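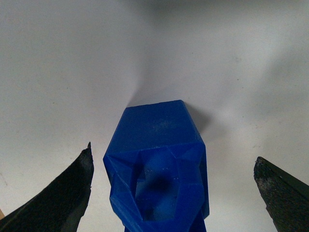 What is the blue plastic part sold for?
Desk display. Pundari is a faceted block with a flat top and a deep hollow at the front, and people buy it as a paperweight or a shelf piece.

Pundari Faceted Block, Cobalt
By Brivus

Overview
Pundari is a one-piece block from the Brivus shapes range. The outside is made of flat angled planes, with no lettering or logo anywhere on it. The shape was drawn by Jamie Greenwood, who also drew the Gosling block in the same range. Gosling has rounded sides and no hollow. The two are sold separately.

Surface
Blocks are sold as they come off the printer. We don't sand, fill or paint them. Expect fine layer lines on the outer planes and a few small pale dots inside the hollow. The top can have a lighter, slightly speckled patch. These marks vary from block to block and are not treated as faults. A crack or a missing corner is a fault, and we will replace the block.

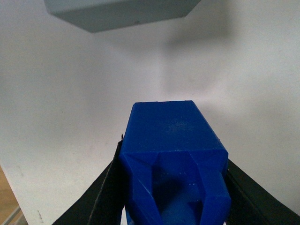

Pundari in cobalt blue, top face and recessed channel.

Using it
Stand it on a level surface. The block is not meant to carry weight and should not be used as a bracket or a wedge. If you plan to clamp it, close the clamp slowly on the sides and stop when the block no longer shifts. The edges are crisp – check them before setting the block down on polished wood.

Care
Dust with a dry brush. A soft toothbrush reaches the back of the hollow. Wash in cool water with a drop of dish soap and let it air dry. Keep it out of the dishwasher and off sunny windowsills, and don't leave it in a parked car. Acetone and other solvents will spoil the surface.

Ordering
Sold singly or in packs of 2. Cartons of 100 are available to schools and workshops by request. The first run of 2000 is nearly sold out, and the next is planned for June. Cobalt is the only color at present. Orders ship from the Ziston warehouse in a plain box with paper padding. Returns are accepted if the block is unused and in its box.

Related items
Gosling Rounded Block
Brivus Felt Base Pad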